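Bramon turbidimeter

The Bramon turbidimeter is an optical instrument for measuring suspended solids in process water. It was designed by Njål Dalen and is manufactured by Mullance. A light source illuminates the sample cell, and a detector records the light scattered at an angle to the beam.

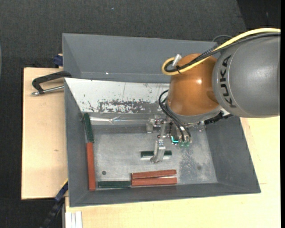 KUKA robot arm reaching into a gray bin.

The standard model covers a range of up to 2,000 turbidity units and stores 136 calibration records. Readings are sent to a control room over a cable of up to 100 meters. The sample cell is normally cleaned every 4 weeks. A later version, the Birel, was introduced in May and uses an infrared source for colored liquids.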